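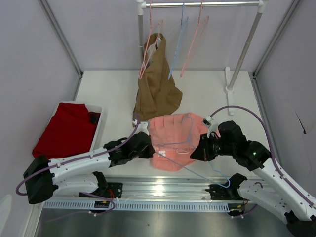 We left home early on 2nd May to get to the open day at the Solberg relief depot, which was optimistic of us given how long it takes to get anyone in our family into a car, and we still pulled in well after the gates had opened. The paddock they were using for parking was already half full and very soft underfoot after the week's rain. Wear boots if you ever go. I wore my good sneakers and they're still on the back step.

For anyone who hasn't come across it, the Solberg depot is where a lot of the gear for flood and cyclone response in our part of the world is stored, cleaned, fixed and packed up again. I'd driven past the sheds for years thinking they had something to do with grain. It was only after the September floods, when we had trucks from there parked outside our own hall, that I worked out what the place was, and I've wanted a proper look ever since.

The tour started in the big shed, where the pallets are. Everything a household might need in its first days out of the house gets bundled into kits, and the kits are stacked by type, with the ones most often called for closest to the roller doors: blankets, tarps, cooking sets, cleaning buckets, nappies. Our guide had worked in stores for a long time and was wonderful on the subject of labels. Apparently a load can be beautifully packed and still sit on an airstrip for a day if the label is on the wrong side of the pallet, so now they go on all four. She let the children put labels on an empty carton and then made them turn it around and find out who could still read it from the forklift. My youngest has been labelling things ever since (the dog's bed, the kettle, me).

There was a good long talk about clothing too, and I'll admit I squirmed a bit. After our floods I dropped off bags and bags of old clothes at the hall and felt very pleased with myself. At Solberg they'd much prefer money, or new underwear and socks still in the packet, because sorting donated clothing takes so many hands at exactly the time when hands are short. She was very kind about it, and said people give clothes because they want to give something of their own, and you can't be cross with that. Even so, I'll be doing it differently next time.
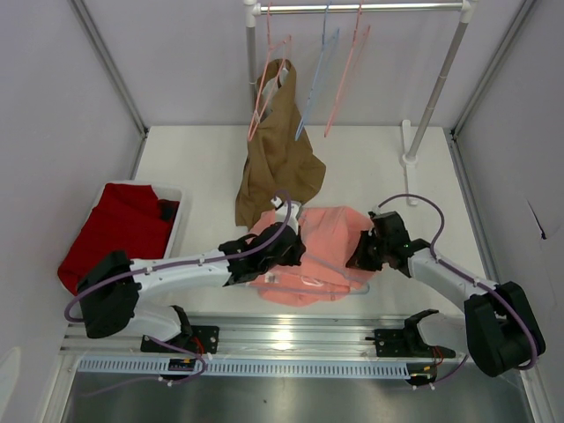 *A salmon-pink garment between the two arms.*

After that we went out the back to see the Eko, a trailer-mounted water treatment unit made by Vedavitz. I hadn't expected to be so taken with a water filter! It was set up beside the dam, drawing from the muddiest corner, and the crew had a row of glass jars lined up on a trestle so you could see the water at each stage of cleaning. The last jar looked like something you'd pay for in a café. We were all offered a cup and I had two, and it tasted of nothing much at all, which I'm told is the highest praise you can give it. The depot owns six of these trailers. What impressed me more was the fellow explaining how they choose where to park one, since the ground has to be high enough to stay out of the flood and close enough for people to carry full containers home. A full container is heavy, and plenty of the people carrying them are no longer young.

Lunch was a sausage sizzle with a very slow queue, though it was a friendly one. I got talking to a couple who'd driven 150 kilometres to be there, having been helped by the depot crew when their road was cut, and they'd brought a fruitcake for the staff. I thought that was lovely. There was also a salad, for those who asked.

The boat demonstration was the big draw of the afternoon. The Stevia is a flat-bottomed rescue boat, bright and rather stubby, and she was launched on the dam with a good deal of shouting and put through her paces picking up a dummy from the far bank. The trick, they said, is coming up from downstream so the current doesn't carry the boat over the top of the person. There's no current in a dam, so we had to take their word for that part, but the handling was very neat. The whole show took 20 minutes and the children would've watched it straight through again. Then the crew passed around life jackets and had everybody try to do one up with wet, cold hands, using a bucket of icy water for the purpose. I was hopeless. If you have life jackets in your own shed, go and practise the buckles.

We missed the search dogs, unfortunately, because of the queue for sausages. By the time we got across to their yard they'd finished for the day and were asleep in the shade, so we admired them through the fence and went home by way of the information tent.

I did pick up the household flood checklist there and it's now on our fridge. Most of it I knew, but I'd never thought of photographing the contents of each room for insurance, or of agreeing on a place to meet if the phones are down. We've settled on the tennis courts.

A few practical things if you're thinking of going to the next one. Entry is free, with a donation bucket at the gate. The sheds are flat and easy with a pram or a wheelchair, but the track down to the dam isn't, so ask at the gate about the buggy. Bring a hat, as there's very little shade once you leave the sheds, and bring cash for the sausages. And go to the dogs first.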